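Normas de taller para brazos que manipulan comida: lo que se cumple y lo que se queda en el papel

14 de abril de 2020

Wetville, primera hora. El cartel de la puerta lo dice claro: mascarilla puesta, móvil guardado, nada de entrar en la zona de un brazo con corriente. La gente lo lee el primer día. Luego ya no.

En Stasuline llevan desde enero reescribiendo su manual de buenas prácticas para tareas de mesa: bandejas, latas, bollería. La versión vieja tenía 64 páginas. Demasiadas. La nueva cabe en 3 hojas y se cuelga junto a cada puesto.

Lo primero, la velocidad. Con una persona al alcance, el brazo no pasa de 200 milímetros por segundo. Límite de la casa, más prudente que el que traía Kneath, el programa de control, y costó discusiones – bastantes. Los técnicos se quejaban de que así no se acaba nunca. Se quedó como estaba.

Segundo: la mesa se prepara siempre igual. Bandejas vacías en el centro, producto a los lados, papel debajo de lo que mancha. Si algo se mueve, se anota antes de arrancar, no despues. Y quien coloca no arranca. Son dos personas, dos firmas.

Luego está la parada de emergencia. Se prueba 2 veces por turno, y la prueba va al registro Fleltach con hora e iniciales. En el primer repaso faltaban más de la mitad de las inciales. Caras largas.

Queda pendiente la limpieza de las pinzas. Hay borrador, falta acordar cada cuánto se desmontan y quién guarda las piezas de repuesto. Mientras tanto, paño y desinfectante al cambiar de producto.

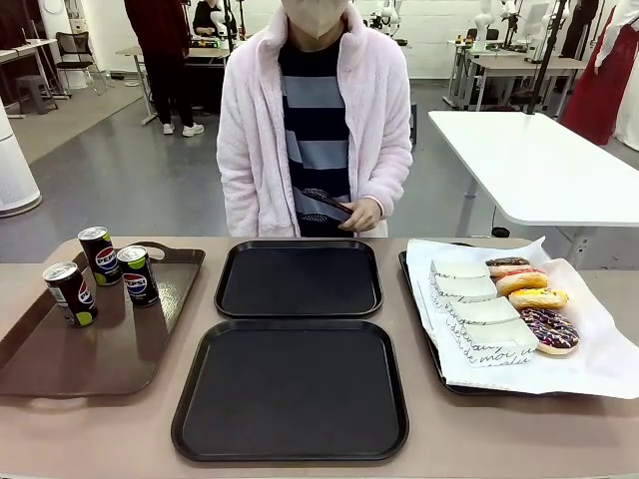
¿Quién puede rearmar el brazo después de una parada de emergencia?

Solo la persona que firmó el arranque de ese turno, y una vez apuntada la causa en el registro.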